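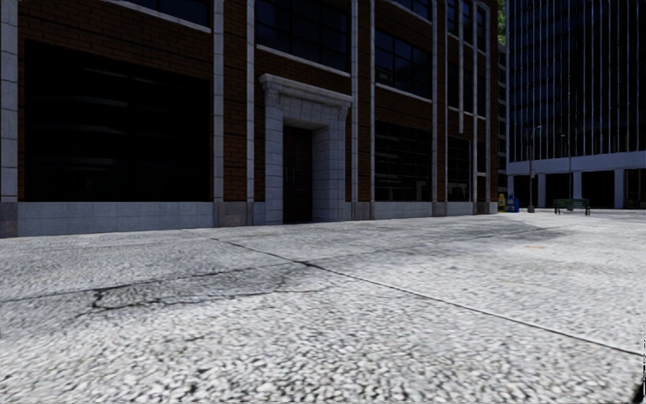 Jolán Virág repairs headphones, and for the last two years she has also designed them. Her first own model, the Stadance, went on sale in May from the small firm Lengyel, where she is responsible for everything that touches the head or the ear. I wanted to speak with her because I have worn the Stadance at my desk for several weeks and I had questions, not all of them polite. She proposed to walk while we talked. "If you want to understand why outdoor listening is difficult, don't sit in a quiet room," she told me, and so we began on the pavement, beside a long front of reddish-brown brick with pale stone between the bays. A hard wall like this, she said, is a good teacher: brick and stone send the noise of the street back to you, and a big dark window at street level does the same, so a person walking close to it hears every bus two times. "The people who measure headphones in a padded box never meet this wall."

She started with repairs at the age of 23, in a workshop in Narkemley which dealt mostly with radios and kitchen machines. Headphones came in slowly, then all at once. She remembers that the faults were nearly always the same. The cable broke at the plug, the hinge cracked, or the ear pads became hard and fell into black crumbs. "I was changing pads the whole day. The sound part was still perfect. The driver, the magnet, all fine, and the owner was ready to throw the thing away because of a piece of foam and thin plastic skin."

Did that make her angry? She thought about the word. "Not angry. I was paid for it. But I kept a notebook, and after some time the notebook was more interesting than the work." In it she wrote down the model, the fault, and how long it took to open the cup without damage. When she left Narkemley the notebook had 1102 entries. She still has it, and she brought it to Lengyel on her first day, which she says did not make her very popular with the engineers.

The Stadance is a closed, over-ear model with a cable that can be removed and a wireless module that can also be removed. The pads are held by a ring which turns a small way and comes off. I asked her to explain the ring, as it is the part people write to me about most often. Some of them have lost it.

"Yes, they lose it," she said. "We made it too easy in the first batch. You put the headphones in a bag, the ring catches on something, and it turns. Now it has a small stop and you must press before you turn. If you have the first ring, write to us and we send the new one. It is not a secret."

We went on to comfort. My own complaint is that the headband feels tight during the first hour and good afterwards, and I wondered if my head was the problem. She laughed, but she took the question seriously. The pressure of the band, she explained, is always an agreement between two sides. If it is weak, the pads do not close around the ear and the bass goes away. If it is strong, you get a headache before lunch. Glasses make everything worse, as the arm of the glasses lifts the pad a little and opens a gap.

"In the office we had 9 people to test the band, and 2 of them wore glasses," she said. "That was a mistake, and it was my mistake. In the street you see how many people have glasses. For the next band we asked mostly people with glasses, and also people with thick hair, and one man who never takes off his cap."

The next band is for a model called Zilido, and about this she would say less. It will be lighter and it will fold. She does not like folding headphones, a fact she repeated during our walk until I promised to write it down. A hinge is a place where something will break, in her view, and each hinge also brings a wire that must bend. But the shops ask for it. "They tell me, it must go in a coat pocket. I ask, who has such a coat? But fine. I lost this discussion."

I asked about noise cancelling, which the Stadance does not have. For many buyers this is the end of the conversation. She said that she uses it herself on trains and is happy with it there. On a train the noise is low and steady, and the electronics can deal with it well. Voices and sudden sounds are another matter, and wind over the microphones can be very unpleasant if the maker has not worked on it. Lengyel had a prototype with noise cancelling last winter. It was good with engines and bad with wind, and the battery was empty too early for her taste. They put it away.

"Maybe we take it out again. I don't have a religion about it. But a thick pad that closes properly already removes a lot, and it doesn't need charging."

And is it safe, to be so closed from the world when you cross a road? Here she became more strict. She does not wear closed headphones when she cycles and she asks her friends not to do it. For walking she keeps the volume low, and at crossings she moves one cup behind the ear. The Stadance cups turn far enough for this. The drawing had it from the start, she said, and somebody in purchasing tried to take it out to save a part.

We spoke then a little about sound, which I had left for the end because I find it the hardest thing to write about. She tunes with speech. First she listens to radio voices, one man and one woman, recordings she has kept since Narkemley. If the voices sound like people, she goes on to music, and if they sound like people in a box, she stops and changes the damping. The material for this is a thin felt behind the driver. She tried four kinds and the cheapest won, to the great pleasure of the same person in purchasing.

Some reviewers have called the result a bit dull. She has read the reviews. "Dull for ten minutes in the shop, yes, I agree. In the shop the bright one wins. I would like that somebody listens for three hours and then tells me." I said that I had done this and that I still wanted a little more treble. She asked which pads I had, the cloth or the smooth ones, and when I answered cloth she nodded. The smooth pads give more bass and the cloth ones should be more open, so more treble was not what she expected me to miss. She wrote it in a notebook, a newer one, together with my age.

Spare pads for the Stadance are sold in pairs, and the cable is a normal one that you can find in most electrical shops. The battery in the wireless module sits under two screws. She would like it to be without glue as well, but there is one drop of glue, for the shaking test, and it comes away if you warm it with a hairdryer. This is written in the manual, on the last page, where she fears it is not read.

Before we said goodbye I asked what she listens to when she walks home. "Usually nothing," she said. "After the whole day with something on my ears, I want to have them cold."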